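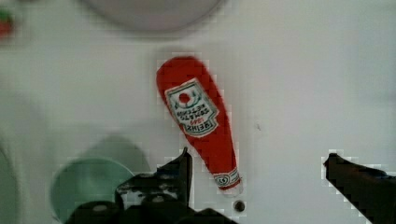
Figure 1. Wrist camera view, ketchup bottle, gripper open at the neck end.

Naswood Manipulation Study: Progress Report to Haugen
Reporting period ending March

1. Status

Work package 2 (grasp selection from wrist video) is on schedule. Work package 3 (transfer to the second arm at Mundton) has not started and depends on delivery of the controller.

2. Data

The tabletop set now holds 1570 usable episodes against a contract target of 3000. Episodes with dropped video or missing joint logs were removed before counting. Collection uses tableware and toy food on a white table, with object positions changed between episodes.

3. Method

The Julisell policy takes the wrist image and joint state and outputs a short sequence of arm and gripper commands. In the previous period the grasp point was taken as the center of the object mask. This worked poorly on tapered shapes, where the center falls on the widest part. The current version scores candidate points along the long axis of the mask and prefers sections that fit between the open fingers. For the ketchup bottle in Figure 1, the narrow neck is the kind of section the scoring is meant to favor.

4. Results

On held-out layouts the failure rate for tapered objects fell from 23 percent to 8 percent. Results for cups and bowls did not change. Most remaining failures occur when a finger blocks the view of a neighboring object and the mask merges the two. Heavy video compression also makes mask edges blocky, and we have not yet measured how much this costs. Printed labels had no measurable effect on the selected point, including when the label was upside down to the camera.

5. Next period

Collection will continue toward the target with more crowded layouts. We will repeat the held-out test with video stored at a higher bit rate, using the same layouts and policy weights. A revised date for work package 3 will be sent once the controller ships. No change to the budget is requested.

Naswood Project Office | Contact | Copyright Naswood | Back to top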